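About Us

Hi, I'm Sabina Weerasinghe, and I started Cureck after a robot arm dropped on my sandwich.

I was working late at a packaging outfit called Ackroyd, eating at the bench (yes, I know), when a breaker tripped and the arm above me lost power. Its brake was worn out and it simply sagged, elbow first, onto my lunch. I had my hand on that sandwich maybe a minute earlier. The report said "minor incident, no injury" and the arm was back in use by the next morning. I kept thinking about it for months, and in December I quit and rented a room in Rullesex with a carpet I still haven't replaced.

What we do

We find out why small robot arms misbehave, and we help people fix them before somebody gets pinched. Our customers are mostly small shops packing snacks, soaps, candles, that kind of thing. They buy a pair of arms, everything runs great for a while, and then one day it doesn't. Something gets crushed, or dropped, or one arm swings across while the other one is still in there. They call us, usually a bit embarrassed. Please don't be! We've made every one of those mistakes ourselves.

There are 5 of us now, and we like to rebuild a customer's problem on our own table and make it go wrong again, on purpose, as many times as it takes. Reading log files gets you part of the way. Standing next to the thing with your thumb on the stop button gets you the rest.

The Trollano job

The one we get asked about most is Trollano, a snack box company with a two-arm sorting station. Every so often both arms would reach for the middle at once and knock wrists. We set up two arms facing each other over a mat, put out clear bins and a pile of snack bars, and let it run. It took 176 picks before we caught the first knock, and I yelled so loud the people next door came over. One arm was reporting "clear" when it started to pull back, while its gripper was still over the mat, and the other arm believed it. The fix was a short wait and a proper check on position. We ran 400 more picks after that without a single knock, and then we ate the bars, or the ones that still looked like bars.

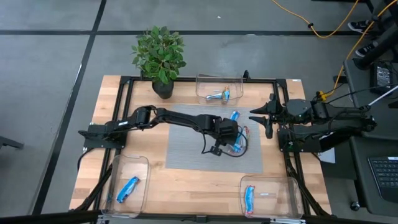
How we work

We tell you what we found even when it's our fault. On one early job I missed a loose wrist cable that had been catching on a bin, and the customer paid for two visits when they should have paid for one. They got the second one back, and cables are now the first thing on our checklist.

We also won't switch off a safety stop to make a line go faster. People do ask -- nicely, most of the time -- and the answer is still no.

Come and see us

If your arms have started doing something odd, write down what happened while it's fresh and give us a call. A visit takes up to 4 hours, and you're welcome to stay and watch. There's coffee, but lunch gets eaten in the other room.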